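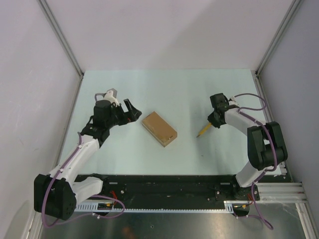 The most patient job in Reltville begins at eight in the morning and consists of picking things up and putting them down again, on purpose, until lunch.

The people who do it work for Vestow, a small firm on the second floor of a former shoe warehouse, and they are teachers of a sort. Their pupil is a piece of software that has never held anything in its life. It is meant to learn how two arms can share a job, and it learns the way a toddler does, by watching the same dull business over and over, except that a toddler eventually wanders off.

Each attempt is called an episode, a grand word for moving a piece of wood. An operator guides the arms through the task, the cameras and the joint readings are saved, the table is reset, and the whole thing starts over. A good day yields 115 episodes. A bad day yields 42 and a long conversation about cables.

You might assume the trick is to do it perfectly every time. The operators assumed so too, and for the first few weeks they turned out lovely, identical demonstrations. The software learned them by heart and then fell to pieces when the block was turned a little to one side. So now they turn the block themselves. They start from awkward angles. They come in too far to the left and fix it, and the fixing is what the software needs to see.
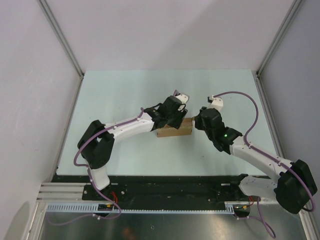 Two arms, one block: the grippers meet over the wood at Vestow's workshop.

Not everything gets kept. Every Wednesday afternoon the week's recordings are played back at high speed and graded from 1 to 5, and anything under a 4 is thrown out. Hesitation is a common crime. So is showing off - one operator's flourishes had to be weeded out before the software picked up the habit.

The finished sets go to Reddy, a partner company over in Storkley, where the training is done and where, the Vestow crew suspect, the chairs are better. A few days later a new version comes back and is given its turn at the table. Sometimes it does the job. Sometimes it drifts politely past the block and closes on air, and everyone writes down what it got wrong and goes back to the controls to record more of that.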